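January
Submitted by: Cell Maintenance, Jorumora Robotics Laboratory

Ticket 935: Right arm stops short of target on the breakfast cell

Status: Open, monitoring
Priority: Normal
Equipment: Tabletop cell with two arms, right arm and right gripper

Summary of the problem

Operators reported that the right arm was stopping before it reached the commanded position when working over the far side of the table. The fault was intermittent. When it occurred, the controller held position for 2 seconds, logged a following error on the wrist joint, and released the task. The left arm was not affected. No damage to the table or to the items on it was reported.

The operators had already restarted the controller and reloaded the Kunov task package before opening the ticket. Neither step changed the result.

Initial checks

The error log was exported and reviewed. All entries named the same joint, and all were recorded with the arm extended and the gripper closed on an item. With the gripper empty, the arm completed its full test path without a stop. The supply voltage at the controller was within limits during both tests.

The payload setting was then compared with the setup sheet. The sheet calls for the gripper mass to be entered separately from the mass of the held item. The value in the controller covered the gripper only, and the item mass was set to zero. It appears that the field was cleared when the Mumness software update was installed, as the backup taken before the update contains the correct entry.

Corrective action, first visit

The item mass was restored from the backup. The right arm was returned to its home position, the joint offsets were confirmed, and the test path was run at reduced speed. The following error did not appear. At full speed it appeared once, near the end of the path. The ticket was kept open for this reason.

Corrective action, second visit

The cable run on the right arm was inspected with power removed. One tie near the wrist had been pulled tight enough to restrict movement at full reach. The tie was cut and replaced, and slack was left according to the Pesonen cable guide. The bolts on the mounting bracket were checked with a torque wrench and required no adjustment. The gripper was removed, its seating face was wiped clean, and it was refitted.

The cell was then set up for the normal breakfast task, with the bread on its plate, the squeeze bottle beside it, and the toaster behind. The right gripper was given a container to hold over the toaster, that being the part of the table where most of the stops had been logged.
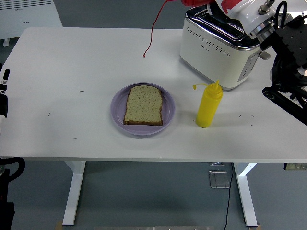 The acceptance run for this cell is 3000 cycles at full speed with an item in the gripper. At the time of this entry 2000 cycles have been completed and no following error has been recorded. The remaining cycles will be run during the day shift. Operators are asked not to change the payload fields while the run is in progress.

Outstanding items

The update procedure does not include a check of the payload fields. A request has been filed to add one. Until the procedure is revised, any person installing an update on this cell must compare the controller settings with the backup before returning the cell to service.

The left arm cables have not been inspected. This work is scheduled for Friday and will be recorded under a separate ticket.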